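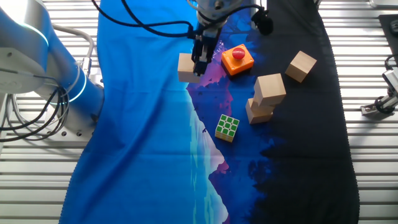 Block handling with two arms and Hultar, the planning software from Flavside.

Flavside is delighted to share Hultar 2, a friendlier release of the planner that helps two arms work over one table.

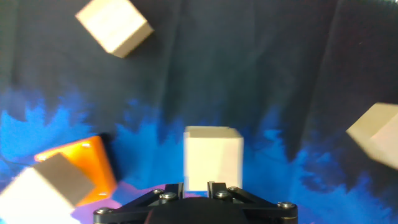 What does the update cost?
Current customers get it free of charge in February.

Farzana Butt, who leads the planning team, is very proud of it: "We rewrote the grasp checks from scratch, all 280 of them, and it was a joy to do!"

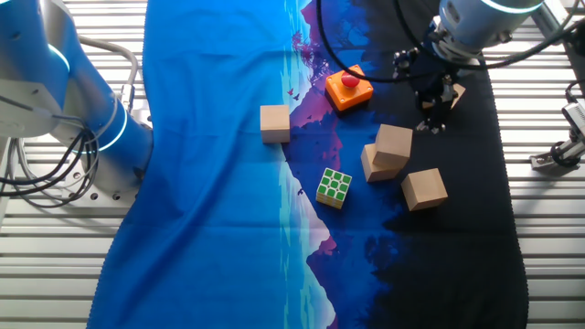
Getting hold of it
Our partners at Frandsen will gladly help with set-up,

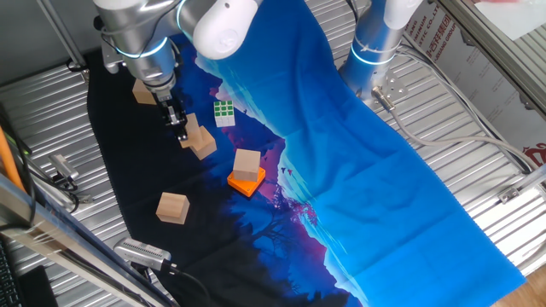

and Uzma Lashari is happy to answer press questions at our Waltside office until 5 in the afternoon.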